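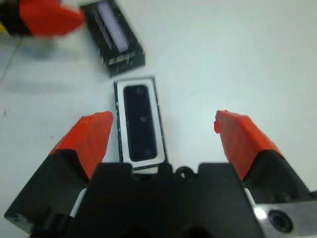
Bernadette Kowalczyk
Opened 26 June 2022
Product: Pluvora teleop kit, two arms
Status: open, partly solved

Hi Ruchti support! We're teaching the pair to put two small parts together by remote control, and it's going so much better than I dared hope. The trouble is the last bit of the reach. When I bring the gripper in with the fingers wide open, the part ends up nearer the left fingertip than the right. If I close from there, the left pad gets to it first and pushes it across the table before the right one arrives.

Tried so far:
– Rezeroed both leader handles. No change.
– Swapped the orange fingertips for our spare set. No change.
– Dropped the speed scale from 200 to 80. Big improvement! The push is still there, but I can steer out of it.
– Replayed episode 262 with the second arm parked. Same offset, so I don't think the arms are disturbing each other.

We have 1,470 episodes saved under the Dandivitz task and I'd love to keep them. Does the policy learn my sideways correction as part of the grasp, or should I cut those seconds before training?

Update, same day: Cava mode (the one that slows the handle near the table) is wonderful. With it on I can center the fingers over the black panel nearly every time – my hands feel calmer, too. I still have to aim to the left to get there, so I suspect the wrist camera calibration.

Could you send the calibration sheet for the wrist mount? Logs from both arms are attached.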